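## Hand-held grippers - pads, bolts and thin bags

**tinsnips_mo**
Evening all. I've been printing a pair of hand-held grippers on the Prumico over the last few weeks, a lever down by the hand and two fingers at the top, and I've got to the stage where they close properly and feel rather nice to hold. What I can't settle on is the finger lining. I've tried the ribbed rubber from an old Levix bath mat and it's marvellous on boxes, but anything soft and slippery just slides out. What are the rest of you using? No hurry, I've got the kettle on and 14 spare fingers in a biscuit tin.

**grommet_lane**
Lovely job to be at! I'd say soft foam and plenty of it. I had 6 mm stuff on mine, stuck down with carpet tape, and it forgave all sorts of bad aim on my part. It does wear, mind you, and you'll be peeling off old tape with your thumbnail every March.

**oldbeltdrive**
Can't agree about foam, sorry grommet. It squashes, you squeeze harder to make up for it, and then your linkage starts to bend. Thin silicone on a stiff finger every time. And put proper bolts through the pivots, with a washer each side - I went through five sets of printed pins before I gave in.

**grommet_lane**
Well, mine never bent, but I do print them chunky! Each to their own.

**tinsnips_mo**
Thank you both, I did a bit of each in the end. Stiff black fingers, blue pads, and bolts through the arms as oldbeltdrive says. I'm much happier with the whole thing.

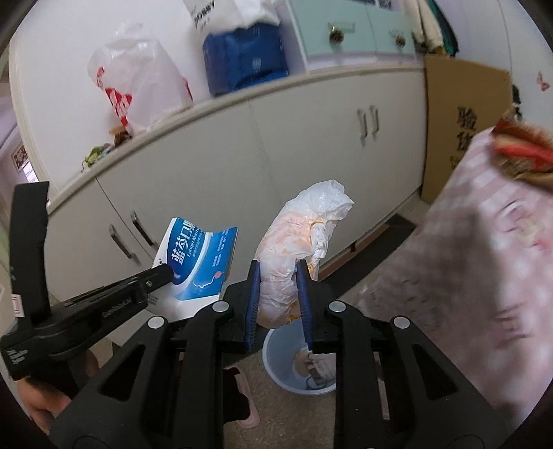 Pads first, as they were my whole reason for starting this thread. I'd been fussing over how much surface they needed, and I'm now fairly sure that where you take hold matters more, at least with a floppy load. With the white bag I've got a pad either side and the bottom of it hanging down between the fingers, leaving the knotted top free, and I think I prefer that to pinching the knot. The other tool has a long jaw with a rounded tip, and I like that shape for nudging up against card like the blue-and-white box. What I'd still love advice on is how tight to do the pivots up.

**oldbeltdrive**
Much better. Nip them up till they stop wobbling, then back off a touch. I still say go by the knot, though, as thin bags split when you press on the sides.

**wuler_shed**
Depends what's in it, surely? I'd go for the sides with anything lumpy. Threadlock on those bolts too, or you'll be hunting for nuts under the sofa like I was.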